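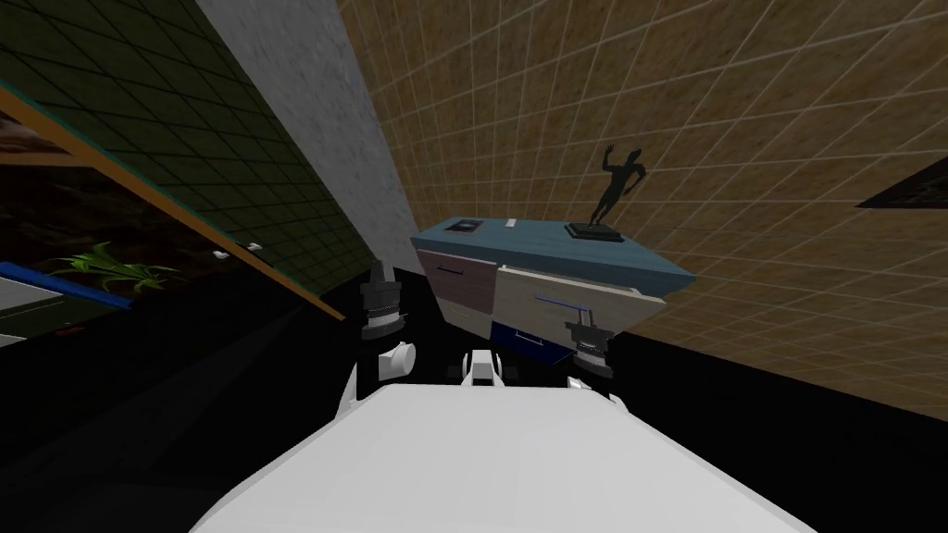

ROBOTS & GADGETS | Kids' Corner

Try It: The Woto Home Robot Kit

So, Woto. It's a robot made on a computer, in a make-believe room. You don't build it with screws. You load it, you pick a room, you go.

What's it got? Two arms. A gripper at the end of each one (a gripper is a robot hand, sort of). White body in the middle. You look out over the body, so you see what Woto sees. Weird at first! The room can look really tipped over.

The room with the dresser is called Latis. Blue top, drawers in pink, cream and navy. Handles on the pink one and the cream one. There's a black statue on top with one arm way up in the air. Knock it off and you lose points. Trust me.

Jobs to try first:
Drive up to the dresser. Slow.
Line up one gripper with a drawer handle.
Close. Pull. Back up a litle.

Sounds easy. Took us 18 tries.

Why practice in a pretend room? Nothing breaks. You hit reset and the room goes back how it was. Grown-up robot makers do this too, they let the robot practice on a screen before it gets near a real drawer.

What's in the kit: 7 rooms, 47 jobs, a printed guide. The guide is by Csizmadia and its good but the writing is tiny. Made by Geltitz. Needs a pretty new computer, ours got slow in the big rooms.

Good bits: the drawers. The reset button.
Bad bits: no sound. Turning is fiddly.

Ages 8 and up. New rooms come out in July.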